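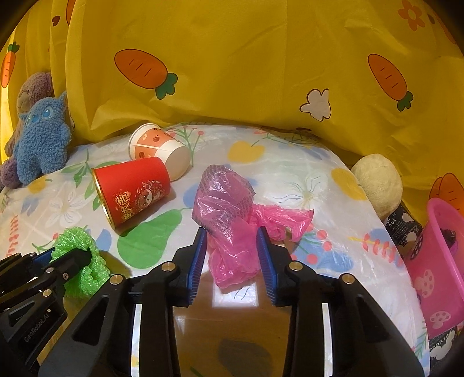
Chapter 2
Pattern and Print in the Home

I grew up in a house where the curtains argued with the tablecloth, and I've never quite got over it (in a good way!). My gran bought her fabric by the armful from a market stall in Usdale, and if she liked a print she took it home, never mind what it would have to live next to. Carrots beside tulips, pears under daisies – it all went in together, and I thought every family lived like that.

So when I started teaching textiles I was a bit shocked to find my students were frightened of pattern. They'd pick plain grey every time. I once asked a class of 18 to bring in the boldest cloth they owned, and nearly half came back with a stripe.

In this chapter I want to talk you out of the grey. We'll look at what makes a print feel big or small, why a motif scattered on yellow behaves so differently from one on white, and what happens to a flat drawing of a carrot once the cloth hangs in folds. We'll also think about surface, as a shiny wipe-clean sheet throws light back at you in patches and a soft curly plush soaks it up.

You'll need your sketchbook, some scraps and a few odds and ends from home: a soft toy, a paper cup, anything with a colour you like. Lay them out on the loudest cloth you can find and leave them there while you read. We'll draw them at the end of section 2.1, after a quick look at the Camuno repeat and how to measure one.

2.1 Finding the motif

A motif is the bit of a pattern that gets used again and again.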